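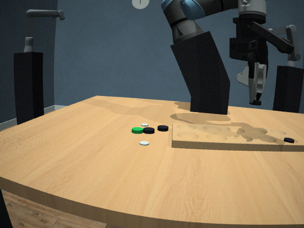 Aug 1, 2018. Felier against Fedon, disc task

Finished the overnight batch for Plerwood. 2,234 episodes with the Felier fingers, 1,702 counted as placed. A placement counts if the disc lies flat in any free recess of the board when the arm has retracted. Colour is ignored for now. Ye-seo wants it scored by colour from September, so the log already stores it.

The Fedon run stopped early again. Same assertion in the contact solver as last week, thrown when both pads and the table touch one disc in the same step. Got 166 episodes out of it before it died. Not enough to compare with anything, but I went through them all this morning and the misses look different in kind. Fedon closes flat and parallel and tends to push the disc a few millimetres along the grain before it bites. Felier has the angular fingers with the small pad at the tip, so it comes down steeply and either gets the rim or rides up over it. When it rides up, the disc tips and the episode is lost.

The clustered layouts are the hard ones. The layout I keep going back to has green touching black, a white one tucked in just behind them and the other white out in front on its own. The front white is easy for both grippers. The one behind is bad with Felier: there is no room for the second finger unless the wrist turns, and the planner does not like to turn the wrist once it is over the table. I tried a yaw penalty of half the default and it turned more readily, then started turning when it had no need to. Put it back.

Changed today:
Pad friction from 0.8 to 0.65, both grippers. 0.8 was flattering.
Approach height up by 15 mm. The fingers were clipping the front edge of the board on the near row.
Controller rate left alone.

Albane Picard rang after lunch about the Kandpal controller. She has it running on her side with the impedance mode switched on and says the ride-up mostly goes away if the vertical stiffness is dropped in the last centimetre. I can believe that. I would like to see it with the same seeds before I say so in the report. She is sending her config. Asked her for the log as well, as the last config came without one and I spent most of a day finding out that her gravity compensation was off.

Lost an hour to the shadows. The overhead light throws the arm's shadow across the back half of the table and over the board, and the disc detector drops black pieces in the dark part of it. I had put these down as grasp failures. They are not, the arm never went for them. Added a separate code for "not detected" and will re-score the whole batch tonight. The Felier figure should improve a little once they are taken out — the Fedon one too, presumably, when there is one.

Question for Ye-seo Cho: do we soften the light or keep it? Softening makes the gripper comparison cleaner. Keeping it is closer to the bench in the lab, where the lamp is directly over the arm and always has been. My vote is to soften it for this comparison and bring it back as its own condition.

Solver patch: capped the contact pairs per body and ran Fedon on the single worst seed. Got past the step where it normally falls over. Set it going on the full list at 18.40, target more than 2,000 episodes so that the two sets are of similar size. If it is dead in the morning I will cut the step size in half and put up with the slower run.

Still to do: re-score, Albane's config, finger width sweep for Felier (narrow pads first), rename the output folders.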